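Turnance Two-Arm Bench Kit for Classes and Clubs

Item 3395
Ships on one pallet, partly assembled
Sold to schools, clubs and student teams

Overview | What's Included | Class Units | Specs | Questions

The Turnance Two-Arm Bench Kit is a tabletop robot station for students who have already built something with one arm and are ready for two. It comes with a pair of matching arms, grippers, a frame that bolts to the bench, and a set of class units written by Zubaida Talpur, who teaches the robotics elective at Milwood. The kit is used in her classroom and by the after-school club that meets in the same room.

Two arms on one table raise problems that one arm doesn't. Students have to decide which arm moves first, how to keep the arms from hitting each other, and what to do when both are holding the same part. The units are built around these problems. Most groups of four can get through the full set in one semester, meeting twice a week.

What's Included

Two arms, left and right, with mounting plates
Two grippers with paddle finger and lattice finger installed
One spare set of lattice fingers
Overhead frame posts and hardware
Teal table cloth, cut to fit the work area
Parts bin with practice bars, strips, blocks and pegs
Power supplies, one per arm
Stop button with cable
Cable clips and a bag of zip ties
Printed teacher guide and student log sheets

A computer is not included. See Specs for what it needs to run.

Class Units

Unit 1 covers setup and safe habits. Students bolt down the plates, route the cables, and learn the stop button. Each student has to stop the arms on a spoken call before moving on. The guide asks that the person holding the stop button do nothing else during a run.

Unit 2 is single-arm work. Students pick up blocks and pegs with the left arm, then repeat the same job with the right. The arms are mirror images, so a program written for one won't run as is on the other. Students work out the changes themselves and write them in the log.

Unit 3 is the shared lift. Both arms take hold of one long part and keep it level. The practice part is a length of aluminum T-slot bar, the same stock many student teams use for their robot frames. The bar is stiff, so if one arm moves ahead of the other, the grippers feel it right away. Students start with a straight lift and lower, then slide the bar sideways, then turn it. 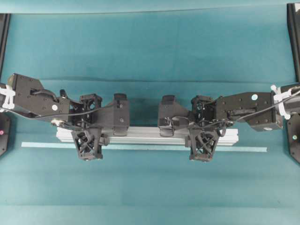
Allow extra time for Unit 3. In the Milwood classes it took twice as long as Unit 2, mostly because students wanted to run the arms fast before they had the timing worked out. The guide now starts everyone at the slowest speed setting and has them earn the next one with three clean lifts in a row. A clean lift means the bar goes up, stays level by eye, and comes back down without being dropped or dragged.

Unit 4 is hand-off. One arm picks up a part and passes it to the other. Students choose where the hand-off happens and have to explain the choice to another group.

Unit 5 is an open project. Past projects from the club include sorting bars by length, loading a small rack, and laying parts out in order for a person to assemble. The guide has a one-page proposal form and a grading sheet. Teachers can change either one.

Club and Competition Use

The kit matches the table layout used in the Wattimena Student Challenge, two-arm division, so teams can practice at home on the same size work area. The challenge posts its tasks in June. Teams should read the current rules before changing fingers or adding sensors. Some changes that are fine in class are not allowed in the division.

Clubs that share a room should look at the rolling stand (sold separately). With the stand, two adults can move the whole station out of the way in a few minutes. The arms must be powered off and folded before moving.

Specs

Work area: 60 inches wide
Longest practice bar: 11 inches
Gripper fingers: one paddle, one lattice, per gripper
Finger change: four screws, hex key included
Power: standard wall outlet, one for each arm
Computer: any recent laptop with two free USB ports
Programming: block editor or Python
Suggested grades: 9 and up
Suggested group size: four students per station

Care and Spare Parts

Check the cable clips and zip ties before each class. A cable that hangs loose can catch on the other arm during a turn. Replace any zip tie that has slipped, and leave enough slack at the wrist for a full rotation.

Lattice fingers are the part most likely to wear. Look for cracked struts after a semester of regular use. Paddle fingers usually last longer, but wipe them down when parts begin to slip. The cloth can be machine washed on cold. Lay it flat to dry and put it back with the fold lines running side to side.

Spare fingers, cloths and bars are sold under the Sostby parts line. Sostby parts fit both this kit and the older single-arm kit.

Questions

Can we start with one arm and add the second later?
Yes. Order the single-arm kit and the add-on arm. The frame is the same. You will need the Unit 3 to 5 guide, which comes with the add-on.

Do students need to know Python?
No. Units 1 through 4 can be done in the block editor. Some Unit 5 projects are easier in Python.

Can we use our own bars?
Yes, if they fit in the gripper and are no longer than the limit listed above. File down any sharp ends first.

Is there training for teachers?
A half-day online session is included with each order. It covers Units 1 to 3, and you should have the kit set up before it starts. Bring a student or two if you like.

What does the warranty cover?
Arms and power supplies are covered for 300 school days from delivery. Fingers, cloths and zip ties are not covered.

Ordering

Schools may pay by purchase order. Include the item number, the name of the teacher or club leader, and a delivery contact who will be in the building during the day. Orders for two or more stations ship together unless you ask us to split them.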